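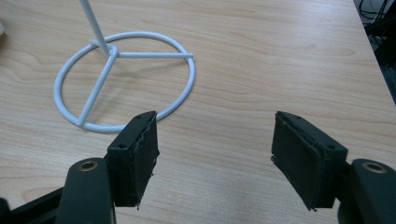
Silden Opens Its Hat Stand Sale to Everyday Homes

CASTUNURA, July 26, 2025. After a good many letters from customers who were tired of finding their caps squashed at the bottom of a closet, Silden is very happy to announce that its white wire hat stand, until now sold only to shops, can be ordered by anyone, one at a time or as many as the hallway will hold. We call it the Lutley, and we have grown awfully fond of it.

The Lutley is a simple thing: a round ring for a base, three spokes, and a slim pole going up from where they meet. It takes up very little of a dresser or entry table, and it suits the soft, floppy kind of cap that never quite knows how to sit by itself. Put the crown over the top, give the sides a gentle tug, and let the creases ease out in their own time.

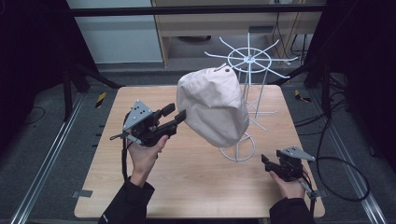
Myrtle Delacroix told us she had kept her summer caps in a drawer for years and only ever wore the one on top, and that she now leaves a different one out by the door every week or so. We have had plenty of notes along those lines, and we read them all (some of them twice!).

The first run for home customers is 1000 stands, priced at $40 each, or $70 for a pair. Orders are open now through the Silden shop at 329 Crenshaw, by mail or in person, and we hope to have a second run ready in December, in time for the holidays.
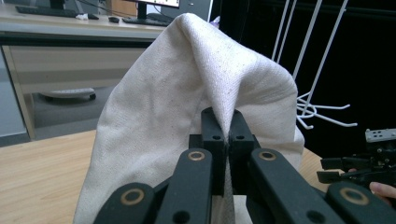
Keisha Obi
Customer Relations, Silden

Canvas does like a little patience, so please don't iron a cap flat before it goes on the stand. Shake it out, open up the crown with your hand, and smooth the folds from the top down. Shops with standing orders will be served just as before, and anyone with a question is welcome to write to me at the Crenshaw address.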